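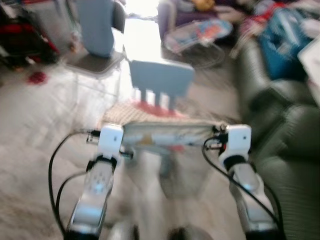 Two arms, one piece of fabric, somebody's crowded room. Note the cables.

1/ Spent November reading the Otavora guidance for robot arms in homes. It runs 93 pages. Cables get one paragraph, and the paragraph says they should be "suitably managed." Suitably by whose lights?

2/ Look at the left arm. One long black loop swings way out to the side before it comes back down toward the base. I'd like to know what the rule thinks of a loop that size with a chair nearby. As written, it has no opinion.

3/ Marisol Cuervo and I went through all 466 public comments on the draft. Plenty asked for a maximum slack length. The answer, every time, was that it would be "addressed in training." Whose training? The document never says.

4/ Then there's the clear zone. The guidance wants the floor around a home setup kept free of "non-task items." Fine on paper. I count sofas, chairs, a heap of cloth and a pile in the far corner. People live with their stuff. A rule that only works in a bare room is a rule for showrooms.

5/ Hok-lam Hsu thinks I'm being unfair and that a loose rule beats a strict one people ignore. Maybe. But a loose rule still lets a company print "follows Otavora practice" on the box — and Arketti already does.

6/ The speed section is worse. Slow down "when a person is near." Near is left to the installer. I asked for a distance, any distance, and got a link to the glossary. Near isn't in the glossary.

7/ What I'd sign: a slack limit in inches, a distance for near, and a check done in a furnished room by someone who isn't selling the arm.

8/ Comments on the next draft close at 2 in the afternoon on the last day of the month. They cap you at 200 words. I've used mine on cables.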